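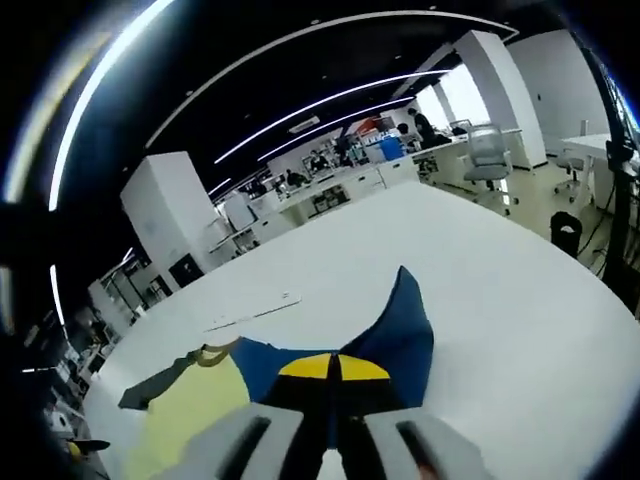

Most people who ask for a price on garment handling want to know what the robot costs. In the budget Skendale drew up this year, the arms were one of the shorter lines. The bench, the grippers, the hours spent folding and the stock of clothes to practise on took up most of the page.

Skendale runs returns for clothing brands. A jacket or a tracksuit top comes back in a bag, someone checks it, folds it and puts it into a fresh bag, and it goes out again. The firm wanted to know if the folding part could be automated, and it gave itself until September to come up with a figure it could defend. Its planning paper ran to two stages, with the arms left out of the first one altogether.

Stage one is hand-held work. People fold garments on a table using the same kind of gripper that would later go on the end of an arm, each with its own camera, and the recordings are used to train the folding software. A gripper held in the hand costs a fraction of what an arm costs, needs no guarding and can be moved to another table in a minute. If the recordings turn out to be poor, the money lost is mostly wages.

Wages are still money, and this was where the first draft went wrong. It allowed for one person per table. A sleeve can be managed alone, but a whole top with several panels tends to slide, and the far corner needs to be held while the near one is brought over. The second draft put two people on a table and cut the number of tables to pay for it.

The garments were chosen with some care. Florasport, one of the brands whose returns Skendale handles, agreed to supply end-of-line tops and jackets at cost. Plain T-shirts would have been cheaper, but they make up a small part of what comes back. Tops in several colours, with trims, cords and flaps, are closer to the real thing and harder to fold.

The paper set aside a clothing budget of £2,838, to cover the first batch and one replacement batch. Fabric that has been pinched in the same places for weeks goes soft and stops behaving like new stock, so the replacements were not treated as optional.

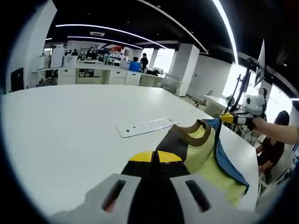 What went on the list

Seven items made it into stage one. They were the tables, the hand-held grippers, spare fingertips, the garments, storage for the recordings, lighting and a monitor on a stand so that people could check their work without leaving the table. Fingertips had been missed at first. They wear, and a worn tip drops thin cloth, so a box of spares now sits in the budget as a running cost alongside cleaning cloths and batteries.

Trotell quoted for the grippers and Kozan for the tables and lighting. The Trotell quote came with a service plan, which Skendale turned down for stage one and kept open for stage two. On the Kozan side the argument was over the table surface. A plain white top makes it easy to pick out coloured cloth and hard to pick out white cloth. Skendale took the white and put a grey cover on the list for later, to be bought only if white garments became a large share of the work.

Floor space was charged at the internal rate, the same as for a packing bench. That sounds like a small point, but leaving it out makes a trial look cheaper than it is, and the difference comes back when the finance department compares it with the manual line.

Stage two has a price range and no order attached to it. It covers a pair of arms, mounting, guarding, a safety assessment and a longer spell of an engineer's time. The range is wide — the top figure is nearly double the bottom one — and most of the spread comes from the engineer. Nothing in it will be signed until stage one has shown how many folds are needed for each type of garment.

The paper also says when to stop. If the software still cannot manage a zipped jacket after the replacement batch has been used up, the grippers go into store and the tables go to the packing floor.

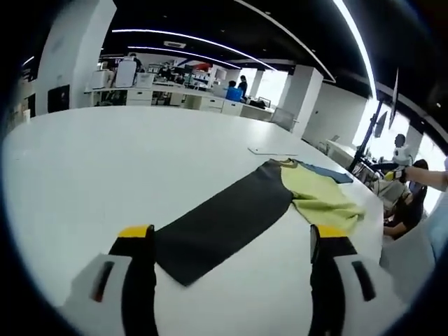

Necati Bayram thinks the stopping rule should have been written first. Firms agree to a trial, he says, and then keep paying for it a month at a time, as no single month costs enough to argue about. He would also have put more into storage and less into lighting, on the grounds that recordings have to be kept for years and a lamp can be bought in an afternoon.

Skendale has since moved a little money in that direction. The lighting line was trimmed and the storage line now runs to the end of stage two. The number of grippers stays as it was, with one spare for each table, and Trotell has been asked to hold its price until the stage one results are in.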